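4.2 Assembling and leveling the Wosero round table

Set aside an evening for this. The box says twenty minutes, but the box has never met your floor.

1. Lay the top face down on a blanket. A carpet will do if you trust your carpet.

2. Fit the center column to the mounting plate with the four long bolts. Finger-tight only. You will want to crank them down now -- please don't.

3. Attach the feet, then go back and tighten everything with the supplied wrench. Work in diagonal pairs.

4. Turn the table upright with a second person. The 516 model is heavier than it looks, and it looks heavy.

Note: If one bolt is left over, it is the spare. If two are left over, return to step 2.

CAUTION: Never lift the table by the rim of the top. The rim is decorative and has no interest in your plans. 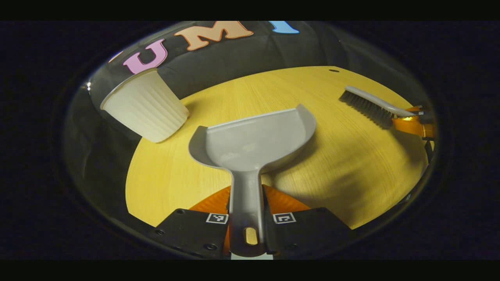 5. Check for wobble by pressing down above each foot in turn. Unscrew the leveling pad under the short foot a half turn at a time until the rocking stops. Folded beer coasters are traditional but are not covered by the warranty.

6. Wait a day, then tighten the bolts once more.

Cleaning: Sweep off crumbs before wiping, or you will be sanding the finish with toast. Use a damp cloth and wipe along the grain. Skip anything sold as "heavy duty."

Replacement pads and bolts are listed in section 7. Order by part number; "the little round thing" describes 98 of our parts.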